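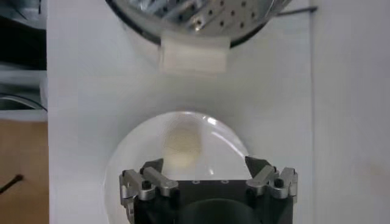

Ginette Langlois

February. Equipment planning, steamed bun station, entry 6.

This entry records the items to be requested for the next budget period. The handling trials use one electric steamer, one plate and one glass lid. A spare steamer of the same size is requested, together with 12 replacement fingertip pads from Casel.

The quotation from Punden lists the pads at 40 dollars each, delivery excluded. Cusi has yet to reply.

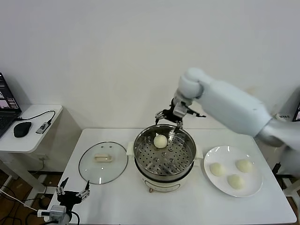 Ginette should hold the pad order until Cusi has quoted, in the view of one colleague, and the spare steamer should go through on its own.

The suggestion is accepted. The steamer request, at 180 dollars, will be submitted separately. 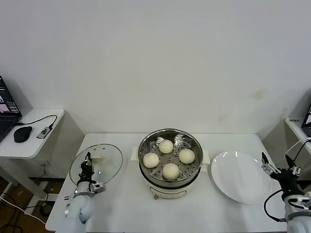
Does the Gelel service contract cover the wrist units? The contract covers the arms only, and wrist repairs are billed per visit. A line for two visits has been added.

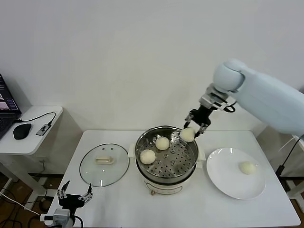

Items carried forward

Cable trays for the floor. Second quotation for pads. Storage for the spare lid.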